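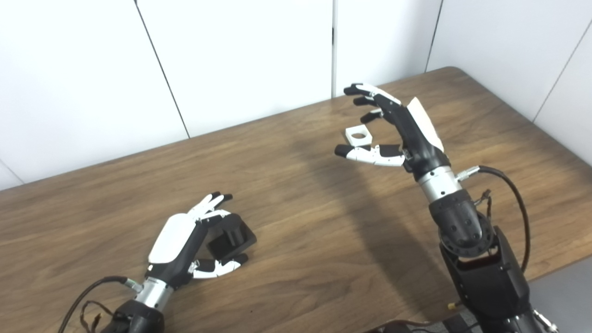
Une petite pièce blanche carrée, percée d'un trou rond, au-dessus d'un plateau en bois.

Meubles en kit : un comptoir de petites pièces ouvre chez Zurkero

Le magasin de meubles Zurkero, installé au 13, rue des Tanneurs, a ouvert en avril un comptoir consacré aux petites pièces de montage : écrous, entretoises, cales, tourillons, taquets d'étagère, embouts de pieds. Le client peut y venir avec une pièce cassée, avec celle qui reste de l'autre côté du meuble, ou à défaut avec une notice. Le comptoir est ouvert tous les matins de 9 h à 12 h 30, sauf les jours de fermeture du magasin.

Le stock de départ compte 1 023 références, rangées par forme et par diamètre de perçage. Une partie vient des gammes que Zurkero vend encore. Le reste a été récupéré au fil des années sur des meubles repris, démontés ou livrés incomplets, et dormait jusqu'ici dans des bacs au sous-sol. Le tri a pris l'hiver. Il a été mené par Rhea Catacutan, responsable de l'atelier de montage, qui tient désormais le comptoir.

« On avait déjà les pièces, on n'avait pas le classement, explique-t-elle. Les gens arrivaient avec un sachet ou une photo sur leur téléphone, je descendais, je cherchais une demi-heure, et parfois je remontais les mains vides alors que j'étais certaine d'en avoir. »

Les demandes concernent surtout deux modèles. Le premier est la table Tredus, un plateau en bois à coins arrondis monté sur quatre pieds, que le magasin vend depuis longtemps et qui passe souvent d'un logement à l'autre. Entre le pied et la ceinture se loge une entretoise carrée à trou rond, une par vis. Elle se perd au démontage. Sans elle, le pied se serre de travers et la table penche, ou bien la vis dépasse trop et finit par marquer le dessous du plateau. Le second est l'étagère Rirnska, retirée du catalogue, dont les taquets ne correspondent à aucun modèle courant du commerce.

Pour la Tredus, le magasin a reconstitué des jeux complets de visserie avec leurs entretoises. Il en a préparé 124 avant l'ouverture. Un jeu est vendu six euros, une pièce seule cinquante centimes. Les taquets de la Rirnska sont vendus par quatre. Quand une pièce n'existe plus en stock, le comptoir peut proposer un équivalent, à condition de l'avoir essayé sur place sur le meuble ou sur un montage comparable.

Cette question de l'équivalent est celle qui prend le plus de temps. Deux entretoises de même largeur peuvent avoir des trous légèrement différents, et l'écart ne se voit pas à l'œil. Une pièce trop large à l'intérieur laisse jouer la vis. Trop étroite, elle force, et l'on fend parfois la pièce en insistant avec la clé. Rhea Catacutan mesure donc au pied à coulisse le trou, le côté et l'épaisseur, puis note les trois cotes sur le ticket. Le client qui revient pour le même meuble n'a plus qu'à présenter le ticket.

Elle demande aux visiteurs de ne pas nettoyer ni limer une pièce abîmée avant de l'apporter. Une trace de serrage indique de quel côté portait la rondelle. Les pièces recollées sont en revanche difficiles à identifier, la colle faussant l'épaisseur.

Le comptoir occupe l'ancien bureau des livraisons, à gauche de l'entrée. Les tiroirs, au nombre de huit par colonne, portent à l'avant un exemplaire de la pièce qu'ils contiennent, collé à côté de l'étiquette. L'idée vient d'une cliente, Tamsin Haverford, qui a longtemps géré des locations meublées dans le quartier et qui achetait ses lots de visserie au magasin. « Lire "entretoise carrée 8" sur une étiquette, ça ne m'a jamais aidée. Voir la pièce, oui », dit-elle. Elle a prêté au magasin son propre casier, constitué au gré des déménagements de ses locataires, pour compléter les gammes anciennes. Une quinzaine de tiroirs en sont issus, presque tous pour des lits et des commodes.

Les premiers visiteurs sont venus pour des pieds de table, des charnières de placard et un bouton de tiroir. Un couple du quartier de la Gare a apporté une Rirnska entière, démontée et ficelée, dont il manquait trois taquets et une vis. L'étagère est repartie avec les quatre pièces dans une enveloppe. Un autre client cherchait des embouts pour des chaises d'une marque que le magasin n'a jamais vendue. Le diamètre existait, la couleur non. Il a pris les embouts noirs.

Zurkero ne répare pas les meubles au comptoir. Pour un remontage, il faut prendre rendez-vous avec l'atelier, qui facture 30 euros la séance, pièces non comprises. L'atelier n'intervient ni sur les meubles électriques ni sur les lits superposés. Pour ces derniers, le magasin ne vend pas non plus de pièces de remplacement et renvoie vers le fabricant, l'assemblage devant rester conforme à la notice d'origine.

Une table de montage est en revanche à disposition pour les essais. On peut y poser un pied, un tiroir ou un petit caisson, vérifier qu'une vis prend bien et repartir. Les outils restent sur place : clés à six pans, tournevis, maillet en caoutchouc, équerre. Une couverture est fournie pour protéger les surfaces vernies. Les grands plateaux ne passent pas la porte de l'ancien bureau et doivent être présentés par l'arrière du magasin, côté cour, où un véhicule peut s'arrêter quelques minutes.

Le magasin reprend aussi les pièces inutilisées. Les sachets encore fermés sont les plus faciles à traiter, surtout quand la référence du meuble est inscrite dessus. Les vis en vrac sont acceptées si elles sont droites et sans rouille. Les notices de montage intéressent également le comptoir, y compris en mauvais état : elles permettent de retrouver le nombre et la position des pièces pour des modèles disparus. Un classeur est en cours de constitution. Il contient pour l'instant les notices des principales tables et étagères vendues par la maison, ainsi que celles du buffet Guerra, un modèle à deux portes dont les charnières sont régulièrement demandées.

Aucune reprise n'est payée, mais les personnes qui déposent un lot peuvent choisir des pièces en échange. L'échange se fait à la pièce près pour la petite visserie. Les charnières et les coulisses de tiroir, plus coûteuses, en sont exclues.

À ce stade, les commandes par courrier ne sont pas prévues. Rhea Catacutan préfère avoir la pièce d'origine devant elle, ou au moins celle qui se trouve en face sur le meuble. Les demandes par téléphone sont prises l'après-midi, de 14 h à 16 h, pour savoir si une référence est en stock. Elle peut alors être mise de côté jusqu'au lendemain midi. Les photos envoyées sans règle ou sans objet de taille connue à côté de la pièce ne permettent généralement pas de répondre.

La direction du magasin dit vouloir observer la fréquentation jusqu'à la rentrée avant de décider d'une ouverture l'après-midi. Une deuxième colonne de tiroirs est déjà commandée pour les pièces de cuisine, supports de plinthe et fixations de façade, dont le tri n'est pas terminé. Les bacs correspondants sont toujours au sous-sol, et les clients qui cherchent ce type de pièce sont invités à laisser leurs coordonnées avec les dimensions.

Pratique. Comptoir des petites pièces, magasin Zurkero, 13, rue des Tanneurs. De 9 h à 12 h 30. Entrée par le magasin, accès par la cour pour les plateaux et les meubles encombrants. Apporter si possible la pièce à remplacer, une pièce identique prise sur le même meuble et la notice. Paiement par carte à partir de cinq euros. Rendez-vous pour l'atelier de montage à prendre à l'accueil.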